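4. Equipment Planning and Cost Allocation

4.1 End effectors

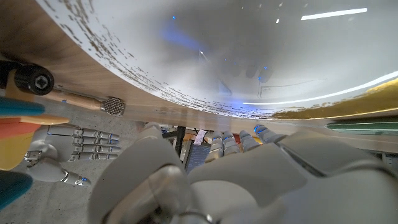
The hand was the largest single line in the equipment plan and the one with the least certain service life. Two options were priced: a parallel gripper from Tradik and a multi-fingered hand from Handusa. The gripper was cheaper to buy and to repair. It was rejected for the furniture-handling tasks in Section 3, where the contact surfaces are curved rims and the approach is often made from the side or from underneath.

Hands were budgeted as pairs. A single hand would have covered 9 of the planned tasks, but the two-handed tasks account for most of the scheduled operating hours. Figure 4 shows both hands under a round tabletop with a worn wooden rim, viewed from the wrist camera. Clearance between fingers and rim is small in this posture, and finger replacement was therefore treated as a recurring cost and kept out of the capital line.

Figure 4. Wrist camera view during work at the table rim. The near hand fills the lower part of the image; the second hand is at left.

4.2 Spares and downtime

Operating time was planned at 307 hours per pair. Finger modules were assumed to need service every 200 hours, a figure taken from our own logs on the earlier Dendeo platform and not from supplier data. Lead time for a replacement module was set at 72 days, which covers shipping and customs. Under these assumptions one spare set per pair is enough for the first service interval, but a second set has to be ordered before the first is installed.

Wrist cameras were costed separately from the hands. M. Rahman prepared the purchase schedule and H. Pasaribu maintained the downtime records. Both are kept in the Nasution planning sheet, where orders placed after August are charged to the following budget period.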